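Rondurix Club Set — simulated sorting bench for school and student teams

Stock status: available
Delivery: by download link, plus one printed booklet by post
Suitable for: clubs, evening classes, competition teams

The Rondurix Club Set is a software bench for teams that want to learn arm programming before they are let near the real machine. It was first made for the Kurup student project in Stustthorpe, where a single arm had to be shared by the whole class, and most pupils waited longer than they worked. With the set, each pupil has an own bench on the screen and can make mistakes as often as needed.

What you receive

1 licence for the simulator, valid for one club or one class
6 ready benches, from easy to difficult
104 pages of booklet, with the tasks in the order we teach them
2 practice rounds in the format of the Jidmont student competition
A teacher login, where the runs of all pupils can be seen and repeated
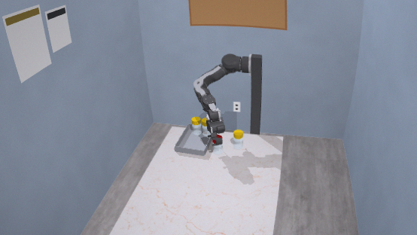
Tasks are written by the pupils themselves in short text files, and the booklet explains this from page one. A task says which objects are on the bench, where they may stand at the start and what counts as finished. For the bottle bench we advise to begin with a colour rule, as it is easy to check by eye: one red cap among three yellow ones, a tray beside the arm, and the pupil must decide which bottles belong in it. Start positions can be fixed or changed by the program before each run. Please use fixed positions for the first lessons. Young pupils lose courage quickly when the same program works one time and fails the next.

The arm can be driven in two ways. In step mode the pupil gives each position by hand and sees the arm go there. In program mode the whole file is run, and the simulator writes down every touch between gripper and object. A bottle that is pushed over is marked in the report and costs points in the practice rounds — the same as in the Jidmont rules.

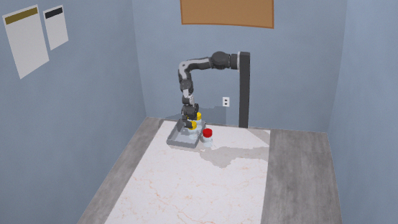
The report is saved as a plain table, so it can be opened with any office program. Up to 200 runs are kept for each pupil. After this the oldest ones are deleted, so please export them if your club wants to compare work from the whole year.

What your computers need

Any school computer with a normal graphics card will do. On older machines please switch off the shadows in the menu, then the movement becomes smoother. Internet is needed only for the first start and for the teacher login.

Questions we often receive

Can we add our own objects? Yes, simple shapes can be added with the editor. Objects from other drawing programs are possible but take more patience, see the last chapter of the booklet.

Can the licence be used at home? Yes, by members of the club, as long as the club itself is registered.

Is there help by telephone? Every Thursday afternoon during school time. On other days please write to us.

Orders made before the end of November receive the booklet in time for the winter term.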